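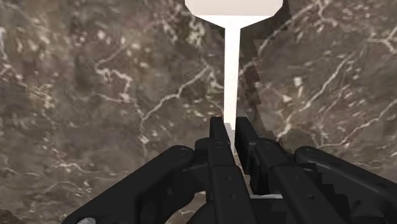
Trying out grippers on the computer before you spend anything

Right, this page has been sitting half written since March, so here goes. A few of you wrote in after the last workshop page wanting to know how I pick a gripper for the little bench arm, and my answer is that I do most of the choosing in simulation now, with a cup of tea, and only then get my wallet out. I've put the tips down in the order I thought of them.

Start with something thin and awkward

Everybody tests with a cube. I did too, for ages, and every gripper I tried looked brilliant. Then I swapped to a tall white T-shaped piece with a narrow stem and a wide cap, and suddenly there was something to compare! A stem makes you line the fingers up properly on both sides, and the cap on the end gives you something to bump into if you come in at the wrong height. If you're modelling your own, flare the stem a bit where it meets the cap, as real knobs and funnels tend to do.

Look along the fingers

I keep one view fixed just behind and above the gripper, looking the way the fingers point. It's a horrible view for judging depth (you'll want a second one from the side for that) but it's the best I've found for seeing whether the stem is sitting between the two tips or drifting over towards one of them. Abhishek Rana swears by a view from straight overhead and we have agreed to disagree.

Watch the knuckles as well as the tips

With a linkage gripper, the sort where the outer arms come up to a rounded knuckle on each side, the tips are only half of what you need to worry about. Those arms stick out a good way. I've had lovely clean approaches to the stem and then clouted the jar next to it with a knuckle. So put a second object beside your first one, fairly near, and run the whole thing again. My old parallel jaw one wins here, as it's a plain slab with nowhere to catch, though it's hopeless at getting into a tight corner.

Busy backgrounds are good for you

I use a brown and grey marble with white veins all over it. It looks like a hotel bathroom. If you're only moving the arm by typed-in positions then it makes no odds what's behind, use plain grey and save your graphics card. But if a camera is meant to find the object, give it something difficult to look at. A white stem against white veins is a fair test, and Jitendra Yadav found his colour threshold was picking up half the worktop the first time he tried it.

Check your shadows too. Blocky, stair-stepped dark edges next to a bright object can confuse a simple edge finder something rotten. Turn the shadow quality up, or turn shadows off altogether, and see whether your results change. If they do, it's the shadow you've been measuring.

Change one thing at a time

I know, I know. But I once changed the finger friction, the closing speed and the controller all in one evening and learned nothing whatsoever. These days I do 20 tries with each setting and write them in a school exercise book. My last comparison was between the two-finger linkage and the parallel jaw, same stem, same starting spots, and the linkage dropped it 11 times before I slowed the closing speed down. After that it was much closer.

Name your files sensibly

Mine were called test, test2 and testfinal until I had 1,102 of them in one folder. Gripper first, then object, then speed. Akash Upadhyay gave me a script to rename the lot and I could have hugged him.

Don't trust the friction numbers

Simulated rubber is grippier than anything in my shed. Knock your friction down until the simulated gripper just starts to slip, then see if you can still get a decent hold by moving the fingers lower on the stem. If you can, it's worth trying on the bench. If you need the friction right back up to manage it, stick some pads on the real fingers first. Bicycle inner tube cut into strips does nicely, glued on with the smooth side in.

A note on screws

Deepak Pandey asks whether it's worth modelling every screw head and pivot pin. For looks, yes, do as you please. For collisions, no! Use simple boxes for the collision shapes and leave the pretty parts for show. My runs went from crawling to quite nippy when I did that.

Next time, cable ties and where to put them.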